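Search the boards
Search
Advanced search

Murkwood free spins – is the 13 spin round worth waiting for?

**tollbooth_ken**
I've been playing Murkwood on and off since December, mostly at the 20p stake, mostly while the tea brews. For those who haven't met it, it's the Weren one with the owls and the lanterns, and a tree that sighs at you whenever you lose. You get offered a choice when three lanterns land: take the free spins now, or bank them and carry on until you've saved up the big round of 13 with the sticky owls.

I have banked them every time like a good boy. My last three big rounds paid 4.10, 2.60 and, in a moment of wild generosity, 11.80. Is anyone getting anything out of this, or am I paying for the owls' heating?

**Pipistrelle**
Take them now. Always take them now. The small round pays badly but it pays badly in two minutes, whereas the big one makes you work all evening for the same disappointment.

I had 56 spins between one lantern and the next last night. You could have raised an actual owl.

**mrs_overdraft**
Disagree with Pip. The sticky owls are the whole game. I had four of them stick on the second spin, all on the left, and it paid 370 times my stake. It was a 20p stake so hold the yacht, but it covered a new kettle and a curry.
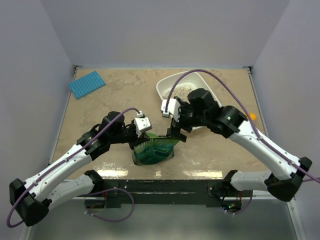 The trick, if you can call it a trick, is that the owls only matter on the first three reels. Anything after that is decoration. If nothing has stuck by spin five I go and put the bins out and let it finish on its own.

**tollbooth_ken**
A kettle AND a curry. I've been doing it wrong.

**gannet_77**
Nothing you do matters, Ken. The result is picked when you press the button. The owls are there so you have something to look at while you're told no.

As for bank or take, the help page gives the same return for both. It's four screens in, behind the bit about malfunctions. One's lumpier than the other. If you like a long dull wait and a slim chance of a kettle, bank them. If you like your money going in small regular slices, don't.

**Pipistrelle**
Same return "over time", yes. I haven't got over time. I've got until the washing machine finishes.

**mrs_overdraft**
Gannet, I didn't say I was controlling the owls. I said I put the bins out.

**Duygu Soylu**
New here and using my own name because the sign-up form frightened me. Sorry if this has been asked. When you bank the lanterns, do they stay banked if you change stake? I'd saved two at 20p, went up to 40p for a few goes because I was feeling reckless, and the lantern bar was empty. I thought I'd been robbed.

**gannet_77**
Stored per stake. Go back to 20p and they'll be sitting there. It has to work like that or everyone would save up at the bottom and cash in at the top.

**Duygu Soylu**
They were there! Thank you. I have gone back to being sensible at 20p and immediately lost two pounds.

**oldharrier**
It's a copy of Lantern Marsh, that old Geerts machine. Same banking feature, same sulky tree, only theirs had frogs. Geerts did it better as well. The frogs had some life in them and the music stopped when you asked it to.

I played the frogs for years in the arcade on the front, when it was a proper cabinet with a proper chair. You could put your pint on it. You weren't meant to.

**Pipistrelle**
Here come the frogs.

**oldharrier**
I've mentioned the frogs twice on this board.

**gannet_77**
I've just used the search. It's a good deal more than twice. Also Lantern Marsh had a worse return than Murkwood by a fair bit, it's in the old help sheet if you can find one. People remember the wins and the chair.

**oldharrier**
It was a very good chair.

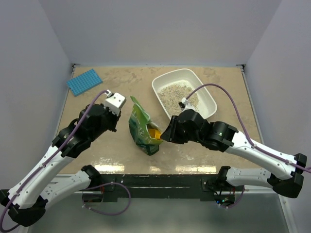
Anyway, my point stands. In the frog one you could see how close you were to the big round, there was a row of lily pads filling up along the bottom. Murkwood just gives you a bar that glows a bit more than it did before. I've squinted at that bar on my phone at half eleven at night and couldn't tell you if it was half full or if I had the brightness up.

**tollbooth_ken**
Right about the bar. I've started tilting the phone to check it.

**mrs_overdraft**
Tap the bar. It opens up and tells you the number.

**tollbooth_ken**
Since December I've been tilting this phone.

**quillfeather**
Nobody's mentioned the autoplay change so I will. There was an update, and now when the third lantern lands mid-run it asks the bank or take question and gives you ten seconds, and if you don't answer it takes the small round for you. Found this out while draining pasta. I'd been saving, too.

Does Zisach do this to everyone or only on the app? I'm on their app.

**gannet_77**
It's the game, you'd get it at any site. There's a setting under the spanner, "default lantern choice". Set it to bank.

**quillfeather**
Found it, ta. Why is it a spanner?

**Pipistrelle**
Set it to take and the pasta problem never comes up.

**mrs_overdraft**
I've looked at my history on Zisach, since we're all being scientific. 1013 spins on Murkwood this month, kettle included, and I'm down a bit under six quid. Without the kettle I'd be down a great deal more and I'd be on Pip's side of this argument.

**gannet_77**
That's one big win holding up the whole month, so it tells you next to nothing about banking.

**mrs_overdraft**
It tells me I've got a kettle.

**Duygu Soylu**
I got the big round! Banked it all properly. One owl stuck, on reel five.

**oldharrier**
Decoration, I'm afraid.

**Duygu Soylu**
It paid 90p. The tree sighed. I've put a five pound limit on for the week, which it let me do in two taps, so credit where due, and I'm going to go and read a book.

**tollbooth_ken**
Sensible. I'll do one more round with the bar open so I can see the number, then I'm switching to take for a bit to see if it suits me. Will report back.

**Pipistrelle**
Welcome, Ken. Bring your own pasta.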